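Home | Projects | Reports | Contact

Clearing a Shared Desk
Marti Project, Starkstead, Tue 23 June

We wanted a desk cleared between users. Each trial began with paper and cloth left out on a white surface, and we logged 23 trials. Yellow paper was to be kept and cloth put away. 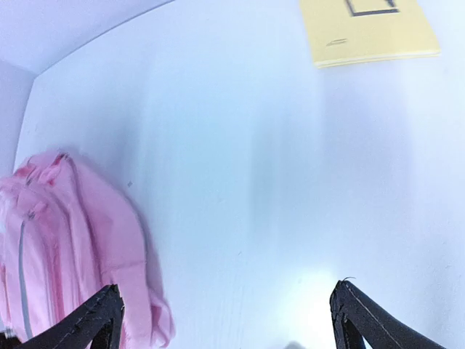 One reader of our draft asked whether the cloth should be folded first, as it takes up less room in the drawer. We had no rule for this and added one.

Folding made the trials longer.

Related reports
Sorting a Pencil Drawer
Shelf Labels at Mendby

Contact | Back to top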